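Chapter 10
What Will It Cost, and What Did You Forget?

My first equipment budget had one line for grippers and nothing else. I was so proud of it! Then the tools arrived, and I had no table to use them on, no spare cloths, nowhere to charge anything (and 12 weeks until May to sort it out).

So before we get to price quotes, look at handling clothes, the job we'll budget for all through this chapter. Count the furniture too – it costs money!

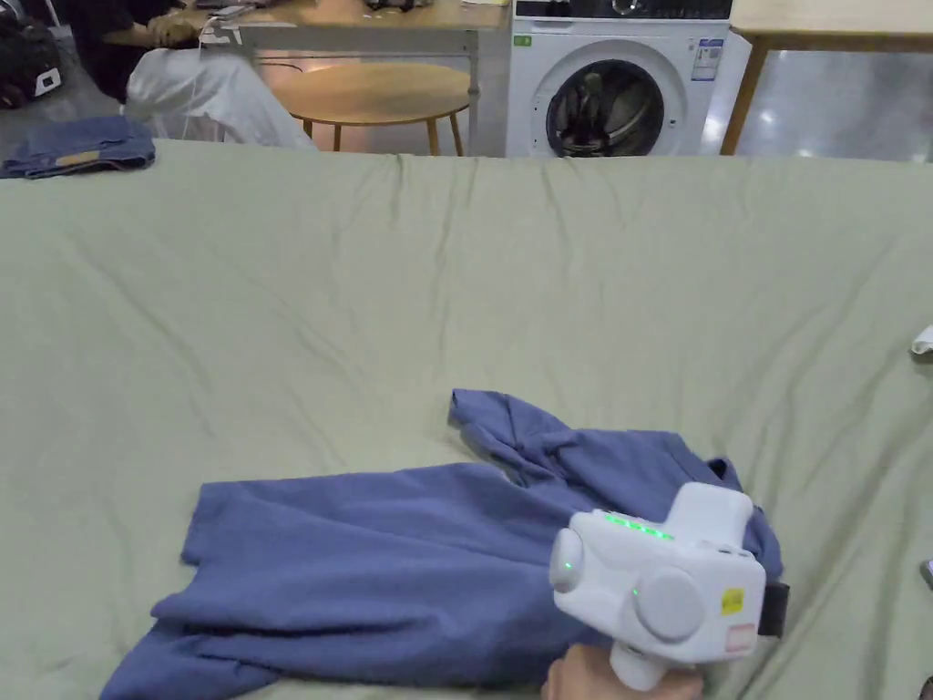
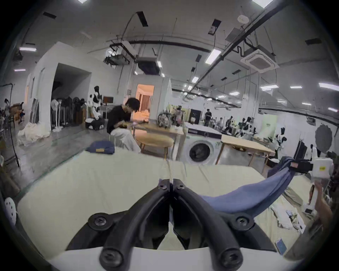
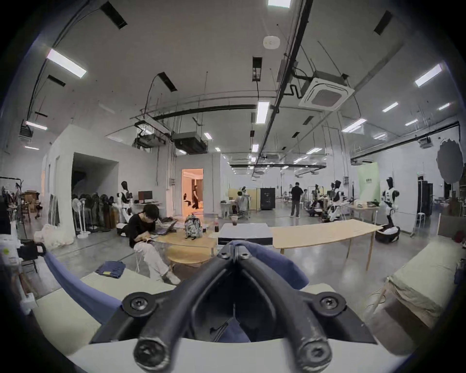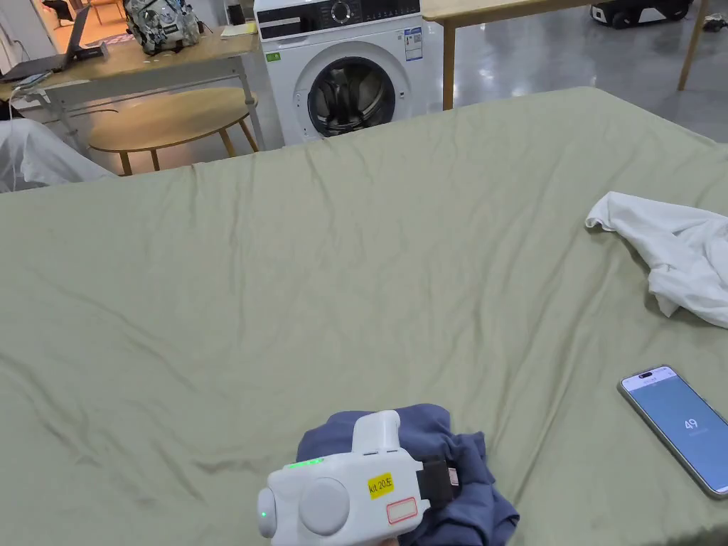 Hand-held grippers and fabric, every time.

Kincaid read a draft of these pages and objected that I put the tools first. Staff hours should lead, the note said, and at Stiltell the hours ran past the hardware by week 21. Fair enough, and I've moved wages up to Section 10.1.

You'll need a blank sheet with three columns: buy, borrow, later. Put down everything you can think of, even the table covers, and leave the prices empty until we've talked about spares.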